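I drove nearly 210 miles to look at flour, which my family considers a cry for help. The Brinkmann mill opens its doors one Friday each October, and this year I got one of the 16 spots on the morning tour.

Anneliese Hellwig runs the place and our group. She warned us that the buckwheat room was loud, then kept talking right through it, so I can report that buckwheat is very important and that something happens to it at 4 a.m.

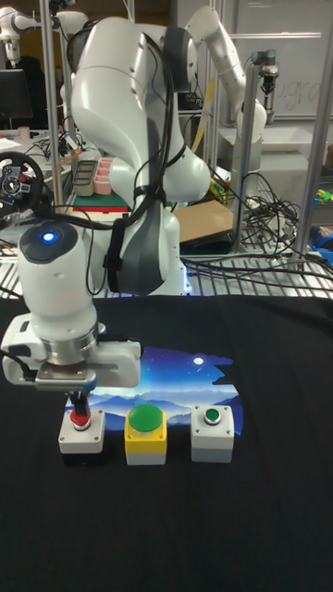 The tasting was upstairs, past the hairnet bin. We had chestnut flour pancakes, a sorghum gingerbread that I'd happily live in, and a millet roll that was mostly there for moral support. Ryan Bickerstaff from the test kitchen told me to rest gluten-free batter overnight. I've been resting mine for as long as it takes to find the muffin pan – no wonder.

The gift shop sells the chestnut flour in small bags and the sorghum in sacks fit for a barn. I bought the sack. If you live near me, you're getting gingerbread.

Parking is free, and the coffee tastes like it is too. Wear dark shoes only if you'd like them white.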